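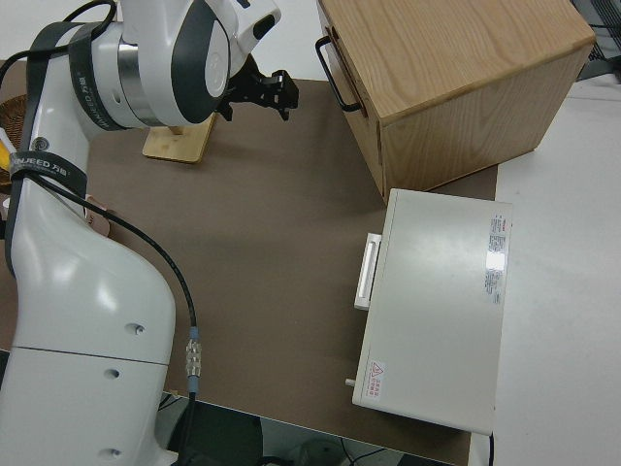

Robot arm with black gripper, over the work surface

Ticket 1410: Footnotes jump to the wrong chapter in "A Reader's History of the Early Monasteries"
October 2022
By the Deltdale reader support desk

Status: Closed, with one small thing still open (see the end)

What the reader wrote

Hello, and thank you for a book I have been enjoying very much. I'm reading it on the Rimico app on my tablet, along with a group from the Ackroyd library that meets to talk over one chapter at a time. We have reached the part on the desert hermits, and whenever I tap a footnote number I land in the notes for the chapter on the Irish houses. Number 16 should tell me where the story of the hermit and the basket comes from. I get a paragraph on cattle rents! Two others in the group have the same trouble, and the one with the paperback is being rather smug about it.

First reply

Thank you for such a clear report, and please give our best to everyone in the group. Could you tell us which version of the file you have? In Rimico, open the book, tap the title at the top, and scroll down past the cover blurb. We'd also love to know if the notes go wrong from the very first chapter or only from the hermits onward.

Reader's answer

It says August edition. The preface and the first chapter are fine. Everything after that is off by what looks like a whole chapter, sometimes more. I tried taking the book off the tablet and putting it back, which lost my bookmarks but changed nothing else.

What we tried

We opened the August file on our own tablet and saw the same thing right away. The printed book starts its notes over at one with each chapter, and there are 600 of them in all. When the file was made, the links were built from the note number alone, so a good many of them had several places they could go and picked the wrong one.

We then opened the same file in Edari, the other app we test with, and the notes behaved nicely there. That sent us down the wrong road for a while – we thought Rimico was at fault and wrote to them. They were very patient with us. Edari seems to guess the chapter from where you are reading, and so it hides the mistake.

The fix

Every note link now carries its chapter as well as its number. We checked 50 of them by hand, mostly in the hermits and the Irish chapters, and all of them went where they should. To get the new file:

1. Write down any bookmarks you want to keep.
2. In Rimico, press and hold the cover and choose Remove.
3. Go to Purchases and download the book again.
4. Check that the version line now says "corrected notes."

Reader's last word

That did it, and I have my hermit and his basket back. The source is a Latin collection I had never heard of, so now of course I want to read that too. One more thing, if I may – the index entry for "silence, rule of" still goes to a blank page.

Still open

The reader is quite right about the index. The entry points to a page that holds only a map in the printed book, and the map was left out of the e-book. We have passed it along to the people who look after the files and will add a line to this ticket when there is a new version.

Recent tickets
Greek letters show as boxes in the parables commentary
Audio of the psalms stops between tracks
Family tree of the patriarchs too small to read on a phone
Large-print hymn history missing its last chapter

Contact the support desk | © 2022 Deltdale | Back to top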